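Workshop > Notebooks > Shelf cell > March

Posted by Colette Sabatier, Friday
Print this page | E-mail this page

In at 4:40. Aurora Mendes had the arms powered up already and was going through the wrist cable ties.

Carried on with can placement between the table and the small shelf. The grip-width table from last month was still the Flovholm one, so I loaded the Siddiqui values before doing anything else. Speed limit left at 40 percent. Homing took two tries on the left arm -- same encoder complaint as before, cleared on restart.
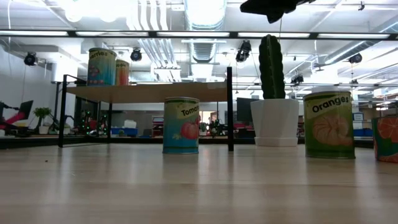
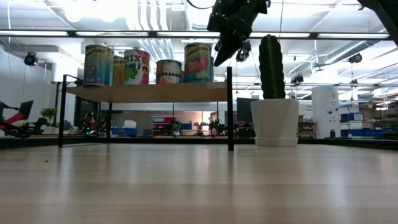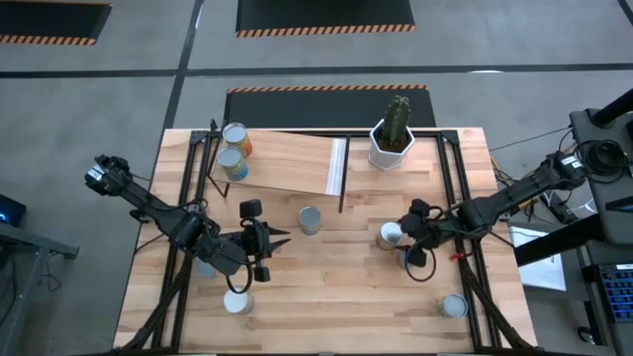

Notebook 11, p. 784

Cans and the cactus planter, same props in all three.

Notes on the grip. The fingers need to come down straight over a can before they close. If the wrist is tilted even a little, one finger touches first and the can walks. Aurora wants a softer pad on the inside face. I would sooner fix the approach angle and leave the pads alone until we know more. We agreed to try the angle first.

Shelf height in the config was wrong. I had measured to the underside of the board and typed that in as the top. Fixed, saved as a new file, old one kept under Eltis/old.

Cable loops at the wrists are still too long for my liking. They clear the table but I don't want one catching on the planter when an arm swings across. Shorten both, leave enough for full wrist roll.

Log rate set to 1000 Hz on both arms. The disk filled faster than I had planned and I had to move the older runs to the Gitau drive before we could go on.

To do:
- approach angle, both arms
- wrist cables
- left encoder, reseat the connector and look at the pins
- mark can start positions on the table with pencil -- Aurora has the template

Powered down at 7:15. Key is back on the hook.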